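4. Colocar el paño sobre la mesa

Última actualización: junio

Antes de empezar: leer la sección 3 (limpieza del tablero). Si el tablero tiene migas, polvo o restos de cinta, el paño no asienta y hay que repetirlo todo.

Esta sección vale para el paño Zindidel gris oscuro, talla grande. Para el mantel corto de Bulden ver la sección 6, los pasos cambian.

Lo que hace falta

- El paño, doblado como viene del almacén.
- Un rodillo quitapelusas. El de mango largo va mejor.
- Plancha de vapor, solo si las marcas son profundas.
- Cuatro pinzas de borde. Opcionales, ver paso 9.

4.1 Desplegar

1. Sacar el paño de la bolsa y guardar la bolsa. Se reutiliza.

2. Buscar la etiqueta cosida. Marca la esquina A y el revés. Si la etiqueta se ha caído, el revés es el lado que raspa un poco al pasar la mano.

3. Poner el paquete en el centro de la mesa con el revés hacia abajo. Abrir primero a lo largo, luego a lo ancho. No tirar de una sola esquina — se va todo al suelo.

4. Abrir los últimos pliegues despacio, con las dos manos planas. Mesas de más de 192 cm: mejor entre dos personas, una en cada extremo.

Nota: no sacudir el paño encima de la mesa. Sacudirlo fuera, en el pasillo o en el patio. Suelta pelusa las primeras veces.

4.2 Centrar y alisar

5. Comprobar la caída por los cuatro lados. Tiene que colgar algo en todos. Si en un lado queda corto, levantar y mover el paño entero, no estirarlo. Estirado se vuelve a encoger en un rato y queda torcido.

6. Alisar del centro hacia fuera. Palma abierta, sin uñas, sin anillos. Primero hacia los lados largos, luego hacia los cortos.

7. Las líneas de doblado se van a ver. Es normal en un paño recién abierto, forman una cuadrícula suave y no molestan para trabajar. Solo hay que planchar si la línea hace relieve y se nota al pasar el dedo.

Precaución: nada de plancha seca. Solo vapor, y sin apoyar la plancha en la tela. El calor directo deja brillo y el brillo no se quita. Aurelia Zaugg estropeó dos paños así el primer mes, los tenemos de trapos.

8. Dejar reposar. Con 50 minutos suele bastar para que la tela baje sola. Con prisa se puede seguir antes, pero hay que volver a alisar despues.

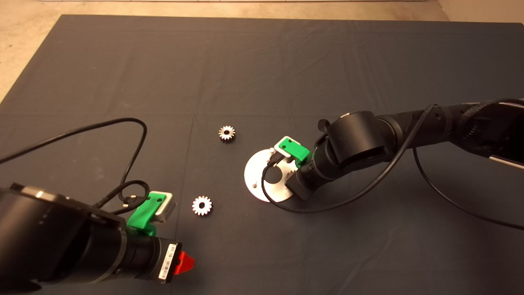 Figura 4. Paño gris oscuro sobre la mesa, con las líneas de plegado aún marcadas.

4.3 Bordes

9. Pinzas: solo si hay corriente o si la mesa está en zona de paso. Una por lado, hacia la mitad. En las esquinas no, hacen bolsa.

10. Un borde algo en diagonal no es problema mientras la zona de trabajo quede cubierta. Si el tablero asoma en la zona de trabajo, volver al paso 5.

11. Mirar que la tela no llegue al suelo. Si arrastra, recoger el sobrante por debajo del tablero y sujetarlo con una pinza. Alguien lo pisa tarde o temprano y se lleva lo que haya encima.

Precaución: no pegar el paño con cinta de doble cara. Deja cola en el tablero y en la tela, y luego la limpieza se hace con rasqueta. Tampoco chinchetas ni grapas.

4.4 Cables y objetos encima

12. Los cables que crucen el paño, con holgura. Tirantes levantan la tela y hacen arruga nueva.

13. Poner las cosas desde arriba, sin arrastrar. Arrastrar una base pesada mueve todo el paño y hay que centrar otra vez. Ya sabemos que da pereza.

14. Objetos con patas metálicas: fieltro debajo. Los de Trusport vienen en tira y se cortan con tijera.

Nota: si se derrama algo, retirar lo que haya cerca y secar con papel apretando, sin frotar. Luego levantar esa parte de la tela y secar tambien el tablero.

4.5 Mantenimiento

- Rodillo al final del turno. Siempre en la misma dirección, de la esquina A hacia la opuesta.
- Lavado en frío, sin suavizante. El suavizante deja la tela resbaladiza y el paño ya no se queda quieto.
- Secar colgado, nunca en secadora. Encoge.
- Guardar enrollado si se va a usar pronto. Doblado solo para el almacén, por eso las líneas.
- Recambios: referencia 302 en el catálogo Karunaratne. Pedir a Nuno Ramalho antes de las 11:00, si no sale al día siguiente.

4.6 Problemas frecuentes

El paño resbala. Está del revés o lavado con suavizante. Darle la vuelta. Si sigue igual, otro lavado sin producto.

Las líneas no se van. Vapor desde unos centímetros y alisar con la mano en cuanto se pueda tocar. Dos pasadas máximo. Si después siguen y no hacen relieve, dejarlas.

Mucha pelusa. Paño nuevo. Baja tras el segundo o tercer lavado. Mientras tanto rodillo a media mañana tambien.

Huele a humedad. Se guardó sin secar del todo. Lavar otra vez y colgar bien abierto. No perfumar.

Un lado queda más largo cada vez. La mesa no está nivelada o alguien se apoya siempre en el mismo borde. Nivelar las patas (sección 2) y poner una pinza en ese lado.

Agujero o quemadura. No coser. Apartar el paño, apuntarlo en la hoja y coger otro. Los apartados los revisa Priya Villanueva y decide si se cortan para mesas pequeñas.

4.7 Retirar el paño

15. Quitar todo de encima. Todo, también los cables sueltos.

16. Soltar las pinzas y contarlas al guardarlas en su caja.

17. Doblar los bordes hacia el centro para que la suciedad quede dentro. Levantar el bulto y sacudir fuera.

18. Enrollar desde la esquina A. Si va al almacén, doblar por las mismas líneas que ya tiene, sin inventar otras nuevas.

19. Pasar un trapo seco por el tablero y dejarlo al aire hasta el próximo montaje.

Dudas sobre esta sección: Muchen Wan. Para la talla pequeña, seguir con la sección 5.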